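**Grurnbridge opens hand demonstration programme for office and desk tasks**

HALASITZ, June – Grurnbridge, the robot training company, has opened a new programme in which people show everyday desk tasks with their own hands, so that two-armed robots can later learn to carry them out. The work is based at the company's Halasitz site and covers 25 tasks in its first stage, including punching and filing paper, sorting post, filling envelopes and clearing a work surface.

Until now Grurnbridge has taught its machines mainly by remote control. An operator sits at a pair of handles and moves the robot's arms through the task, and the movements are stored for training. That method will continue. Under the new programme, each task is first recorded from a head-height view while a person performs it at a table in the ordinary way. Operators then repeat a smaller number of runs by remote control, using the hand recordings as their guide.

The company has collected 451 hand demonstrations so far. Of these, 93 are of tasks involving a paper punch, a group chosen for the small, light pieces it produces. Picking up and moving such pieces is difficult for most grippers, and remote operators have found it slow to show well.

"A person will hold something tiny in one palm and deal with it using the fingers of the other hand, without giving it a thought," said Elsie Nuttall, Head of Demonstration at Grurnbridge. "When we asked operators to do the same through the handles, they often avoided it. They would push the pieces along the table instead. We wanted the training material to contain the movement as people really make it." 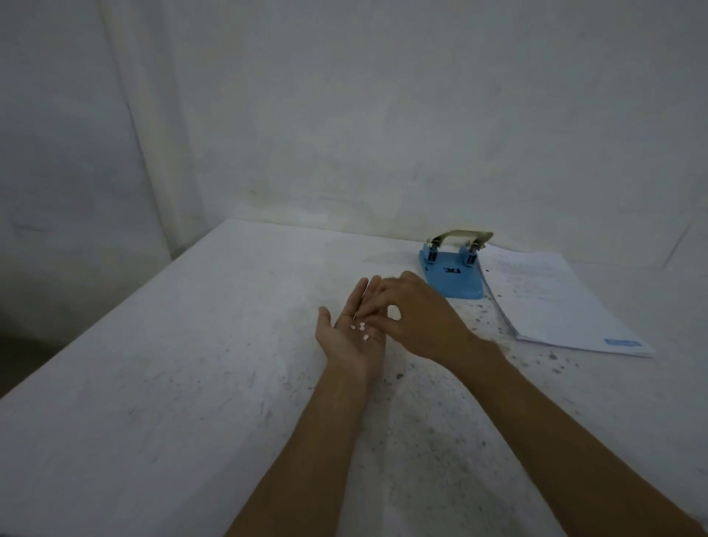 *Small paper circles held in the open palm during a hand demonstration at a white table, with a two-hole punch and printed sheets close by.*

Demonstrators at Halasitz work in short sessions and are given a plain written goal for each task. They are not told which hand to use, how to hold an object or in what order to move. Reviewers then mark the start and finish of each step and note where one hand supports the work of the other. Recordings in which the hands leave the view for a long stretch are set aside, though they may still be used to study how people plan a task.

The reviewed recordings are passed to Odoi, Grurnbridge's training software, which relates the position of the fingers to the movements available to a robot hand or gripper. Where no close match exists, the step is sent back to the remote control team, who look for another way to reach the same result. The company expects this to be common in the early months, particularly for tasks that call for a fingertip pinch.

"We do not expect a gripper to copy a hand exactly," Ms Nuttall added. "The hand recording tells us what has to be achieved at each point, and the operator shows us how the machine can get there. We need both – and we need them to be of the same task, on the same kind of table."

Govgate, which supplies records and mailroom services, will be the first outside organisation to suggest tasks for the programme. Its staff have put forward 8 tasks from their own working day, and these will be added to the Halasitz schedule once the first stage is complete. No robots will be placed at Govgate premises during this period.

Grurnbridge will hold a briefing for interested organisations at Halasitz on a Tuesday later in the summer. Requests to attend should be addressed to the Grurnbridge press office.

**Notes to editors**

Grurnbridge develops training methods for two-armed robots used in indoor work. Odoi is the company's own software and is not offered for separate sale.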